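Laundry tips I stopped believing

I have been reading laundry advice for years and most of it is copied from other laundry advice. A few things people swear by, and what I think of them.

Vinegar in the rinse. Fine for stiff towels, I suppose. It does not "set" the dye in a new shirt, whatever your aunt says. Modern dyes are set at the factory or they aren't set at all. Wash the red thing by itself the first 2 times and watch the water.

Freezing jeans. It makes them cold. The smell comes back as soon as you warm up.

More detergent for dirtier clothes. The cap on the bottle has lines on it, and the top line is the one that sells more bottles. I use half of the lowest one and have yet to notice a difference, except that the towels stopped feeling waxy. 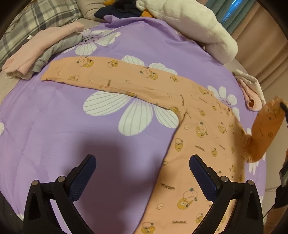
Folding is where the advice gets really silly. There are systems with names now. Small clothes in particular do not need a system. Sleeves in, fold once, put it in the drawer. If it's for a baby, it will be out of the drawer again by lunch and too small by November.

Dryer balls. I bought the Skuteo ones and timed a load of towels with and without. With: 34 minutes. Without: also 34 minutes. One load each way proves little, but I wasn't moved to buy more.

Mateja Petek wrote in to say that cold water gets out blood and hot water cooks it in. That one I'll give her. Try it before you reach for a spray.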